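Ticket 3874 - Facilities Service Desk
Subject: Repeated loss of hot water, second floor, Prulau building
Reported by: Tincuța Tudose
Assigned to: Usman Swati
Priority: Normal
Status: Monitoring

The requester states that the second-floor taps run cold from 7:40 a.m. until mid-morning. The first floor is not affected. The same fault was logged in June under ticket 102 and was closed after the heater was reset.

Initial check: The heater was found in normal operation with no fault code on the display. The outlet temperature was 31 degrees below the set point at the second-floor branch only. The mixing valve was suspected, and the branch was isolated for inspection.

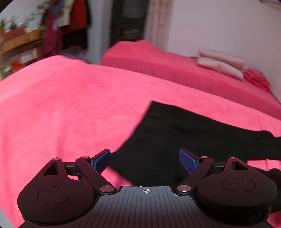 The valve cartridge was removed and found to be heavily scaled. A replacement was ordered from Caputo, as the Torameo part held in stores does not fit this model. Sunil Sivakumar approved the purchase.

Update, 2:15 p.m.: New cartridge fitted and branch returned to service. Staff on the second floor were told to expect cloudy water for a short time - this is trapped air and will clear.

Update, 8:05 a.m.: Requester confirms hot water at all taps. The ticket will remain open until the strainer upstream of the valve has been cleaned. Access to the riser cupboard must be arranged with Raffaele D'Amico.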